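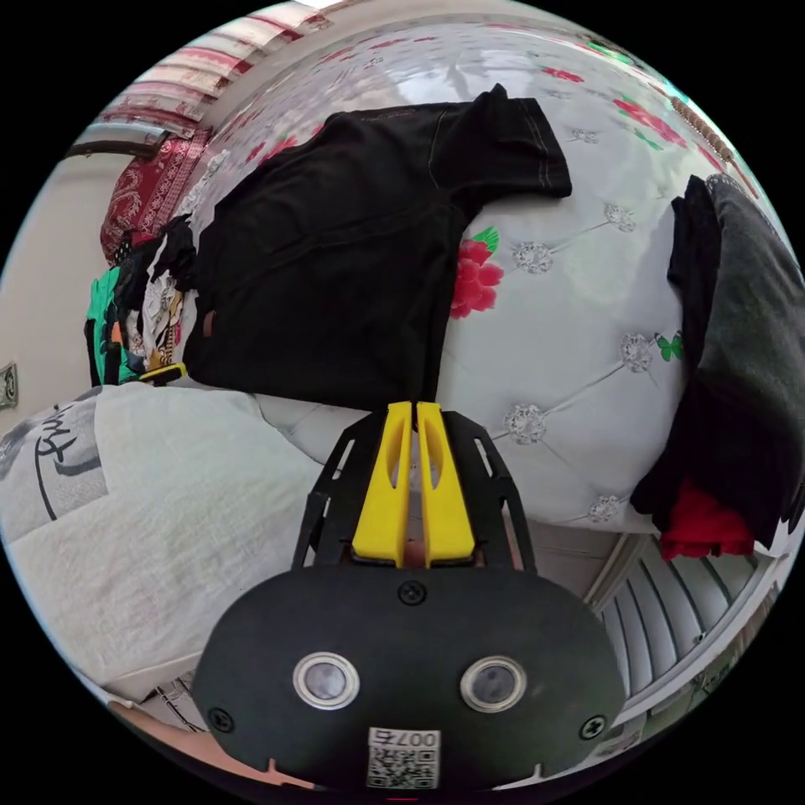

Black T-shirt. For dark clothes, see step 6.

3. Your First Steaming Session

This is the fun part! Once the Plurkano is put together (section 2), you can go from a pile of crumpled shirts to a full closet rail in one Sunday morning, and most people get the hang of it by the second shirt.

Before you start

Stand the base on a flat, hard floor. Thick carpet can block the air slots underneath. Check that the hose hangs free with no kinks, and look at the care label of everything you plan to steam. If the label shows a crossed-out iron with steam lines under it, leave that piece out.

1. Lift the tank straight up by its handle and turn it over. Unscrew the cap and fill with 600 ml of cold tap water, up to the upper line. Hard water at your place? Mix it half and half with distilled water.

2. Put the cap back on, hand tight, and lower the tank until it clicks.

3. Plug in and press the power button. The light blinks while the water heats and stays on when steam is ready.

4. Point the steam head at the floor or an old towel and hold the trigger for a few seconds. The first puff usually carries some drops with it, and you want those on the towel!

5. Hang the shirt from the top hook and close the top button if it has one. Start at the shoulders and work down slowly, pulling the hem gently with your free hand. Let the steam do the work (pressing harder won't help, and it can leave marks).

6. For black and navy clothes, turn the piece inside out first and keep the head a finger's width off the fabric. Finish with the lint brush, stroking in one direction only. It makes a lovely difference on older T-shirts.

7. Leave everything on the hanger until it feels dry and cool before you fold it or put it on.

CAUTION: Steam burns. Never steam clothes while someone is wearing them, and keep your free hand below the steam head at all times. The heat glove in the box is for that hand.

CAUTION: Do not add perfume, starch or fabric softener to the tank.

Note: Printed designs should be steamed from the back. Try a small corner first.

Refilling

When the level drops to the 200 ml mark, the light turns red and the pump stops. Switch off, wait until the hissing has stopped, then refill as in steps 1 and 2. There is no need to unplug for a refill, but do unplug before you empty the base.

Trouble with drips

Water spitting from the head nearly always means the hose has sagged into a loop. Lift the head as high as it will go for a moment so the water runs back down, then carry on. If it keeps dripping, go to section 5, Descaling.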